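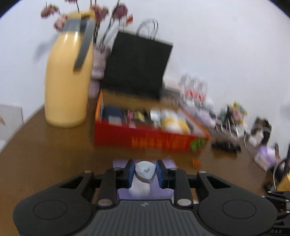

How a gripper holds something soft

A piece of cloth or tissue is one of the harder things for a machine to pick up. A wooden block keeps its shape when it is squeezed. Cloth folds, slips and bunches up, so its shape is different every time.

The gripper has two fingers that face each other, and each finger has a blue pad on the inside. The fingers are joined to the body by arms called linkages. When the linkages move, the fingers close. A crumpled white and pale blue piece is held between the pads, with the rest hanging down.

Where this kind of work is done

Idirwood is a packing centre where gift boxes are filled. A gift box may hold small packages, round wrapped items and a sheet of coloured paper. The centre has 49 workers and packs up to 2,807 boxes in a busy month such as December.

Until last year, every step was done by hand. Now 4 of the packing tables use automation. Automation means that a machine does a job, or part of a job, by following instructions stored in a computer. The system at Idirwood is called Cluluvel.

How the machine learns the job

The computer needs many records of the job being done. A worker holds a gripper by its body and uses it to pick up and put down objects. A camera on the gripper records each movement. One set of lessons contains 1,000 recordings.

The objects on the table are changed often. Bags, boxes, vases and dried flowers all have different colours and outlines. If the table always looked the same, the computer might only learn that one table.

What changes for the workers

Some tasks have moved to the machine:
Placing flat sheets
Lifting light packages into a box
Moving full boxes to the end of the table

Other tasks are still done by people:
Tying ribbon
Checking for torn or dented packaging
Deciding what to do when an item is missing

There are new tasks as well. Workers in the Treltley room make the recordings and sort out the ones with mistakes. They were packers before, and they were trained for four weeks. Some like the new work because there is less lifting. Others find it slow and have asked to go back to packing – the centre lets them swap every month.

Words to know

Gripper: the part of a machine that holds things.
Linkage: a set of stiff pieces joined so that they move together.
Pivot: a point that a part turns around.
Recording: a saved copy of a movement, used for teaching the computer.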